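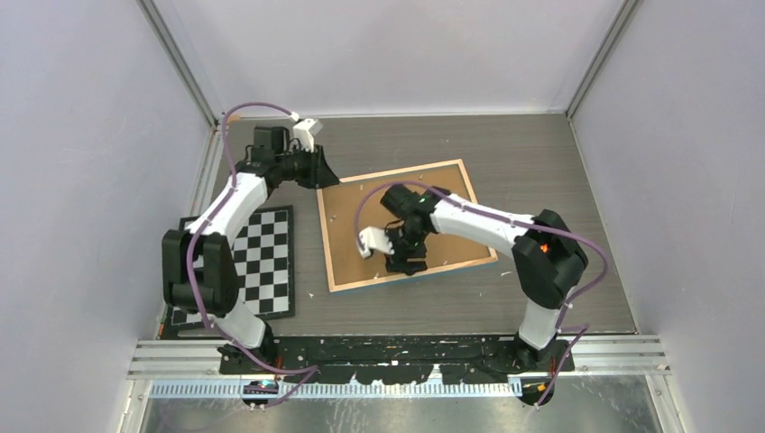 Gillies, December

Home Stories How Things Work Puzzles Ask Us

How does a shop know what to put in its emails?

If a grown-up you know has ever bought something online, they have probably had an email from the shop afterwards. It might say "Hello Erna, new wellies are in!" The email has her name in it, and it is about wellies, which she likes. How did the shop know?

The shop keeps a list

When you buy something online you fill in a form. You type your name, your email address and where the parcel should go. The shop saves those answers in a big table called a database. Each customer has one row. Along the row there are boxes for the name, the town, what they bought and when they bought it.

A small shop might have 58 rows. A big one can have millions.

Sorting people into groups

Say a toy shop called Zostari has 580 customers. It has just got some new kites and wants to tell people. It could write to all 580, but a lot of them only ever buy jigsaws. So the shop asks the computer a question: who has bought a kite before?

The computer checks every row. It finds 15 people. Those 15 go into a smaller group, and the kite email goes to them. Making groups like this is called segmenting. A segment is a piece of something, like a segment of an orange.

Filling in the gaps

Nobody at Zostari sits and types 15 emails. They write one, with gaps in it:

Dear (first name), we have new kites in (town) this week.

The computer takes the first row and puts the name and town into the gaps. Then it sends that email and goes on to the next row. If a box in the row is empty, the email can come out as "Dear ," with nothing after it. Shops try to check for this before they press send.

Try it yourself

Write a party invitation on paper and leave two gaps, one for a name and one for a favourite food. Make a table of your friends with the same two boxes. Now swap with someone and let them be the computer. They must copy exactly what is in the table, even if you have spelt it wrong.

Can people say no?

Yes. In the UK, an email that advertises things has to give people a way to stop getting more of them. Usually there is a link at the bottom that says "unsubscribe". When a customer clicks it, the shop should mark their row so the computer leaves them out next time.

You should never type your own name, address or birthday into a website without asking a grown-up first. They can help you see who is asking and what they want it for.

Words to remember

Database: a place where a computer keeps information in order.
Segment: a smaller group picked out of a big list.
Template: a message with gaps, ready to be filled in.

Written by Roman Nowakowski

More from How Things Work
What is a password for?
How does a barcode scanner read stripes?
Why do websites ask about cookies?
Where does a deleted file go?

© Clevuteo Contact us Privacy for families Back to top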